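Ticket 1026: Compartment box, small parts moving between compartments
Status: Open, waiting on reporter
Opened by: Tamsin Obi
Assigned to: Otis Dvorak
Area: Bench storage
Priority: Low

Reported problem

The divided plastic box we use for small hardware on the Kudon bench does not keep its contents separated. I filled it with M2 screws, washers and the short springs, closed it, and carried it upstairs on its side. When I opened it the washers had gone over into the screw compartments and two of the springs were in the long section at the front. Nothing was lost but it took me most of an hour to sort it out again.

It has happened twice. The first time I thought I had overfilled it. The second time I had only a thin layer in each compartment and the same thing happened.

I don't know if the box is faulty or if I am using it wrong. The Gravberg box on the next bench has never done this, but it has fixed walls and is half the size.

Tamsin Obi

Comment 1, Otis Dvorak

A few questions before I come down.

Are all the dividers pushed to the bottom of their slots? They cross each other, so if one is high it holds up the ones that sit over it.

Are both latches closed when you carry it? There is one on the front and one on the side. If only the front one is closed the lid can lift along the side.

Which parts moved? If it was only washers, the gap is small. If the springs went too, it's bigger than I would expect.

Comment 2, Tamsin Obi

Front latch was closed both times. I can't swear to the side one. I didn't know it mattered.

Dividers looked fine to me but I did not press on them.

Washers mostly. The springs are thin ones and could have stood on end.

Comment 3, Otis Dvorak

Please try this with the box empty or nearly empty:

1. Open the lid all the way and lay it flat on the table behind the box. Don't leave it standing half up, it strains the hinge.
2. Press along the top of every divider with a thumb, starting at the crossings. You should not feel any of them drop. If one drops, it was not seated.
3. Close the lid and look across the top from the side, at eye level. The lid should touch the dividers all the way across.
4. Close both latches. Put one washer in a middle compartment first, so there is something to hear.
5. Turn the box on its side and back, then upside down and back. Open it and see where the washer is.

Write down which step goes wrong. If step 2 fixes it we can close this.

Comment 4, Tamsin Obi

Results.

Step 2: three dividers dropped, all toward the back. One dropped by the thickness of a coin.

Step 3: touches everywhere now except a strip near the back, where there is a gap. I can slide a sheet of paper in but not a business card.

Step 5: the washer stayed put in the middle. I repeated it with a washer in the back row and that one moved over by one compartment.

So it's better, and the problem is only at the back now.

Comment 5, Dale Turcotte

I had one of these at home for fishing tackle and had the same gap. With mine the lid had bowed from being stored under something heavy. Lay the lid against a straight edge and look for light under it.

I cut a piece of thin craft foam to the size of the lid and laid it in on top of the dividers. It has held up fine. You do lose the view through the lid, which bothered me less than I thought it would.

Comment 6, Yolanda Baptiste

Please don't glue anything into this one. The stockroom wants the boxes to stay interchangeable. A loose sheet is fine.

Also, the box was under the Skekar parts crate from April until the shelf was put up, so Dale may be right about the bowing. The crate is on the floor now and should stay there.

Comment 7, Otis Dvorak

Checked the lid against a steel ruler this afternoon. It is bowed slightly near the hinge. Left and right edges are straight. The hinge itself is good and both latches close with a click.

I am not going to try heating it flat. The plastic is thin and I would expect it to warp somewhere else.

What I suggest:

Keep washers and anything flat out of the back row. Use that row for things too big to pass under the lid, such as the standoffs and knobs.

Loose foam sheet on top, cut a little small so it does not catch in the latches. Tamsin can take one from the drawer under the Szabo printer.

Close both latches every time, side one last.

Carry it level. I know that isn't always possible on the stairs.

If parts still move after that, we will order a replacement. Mortimer Thibodeaux in purchasing has the item as stock number 1260 and says it is a normal reorder.

Comment 8, Tamsin Obi

I took everything out and wiped the compartments before refilling. There was a lot of dust in the corners. Foam sheet is cut but not in yet. I will load the large parts first, carry it up and down once, and report back here.

Comment 9, Otis Dvorak

Fine. Leaving the ticket open until then. Please put the result of the carry test in a new comment and don't edit the old one, I lose track otherwise.

Attachment 1 of 1
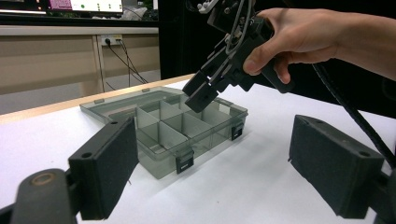 Page last changed: July 2021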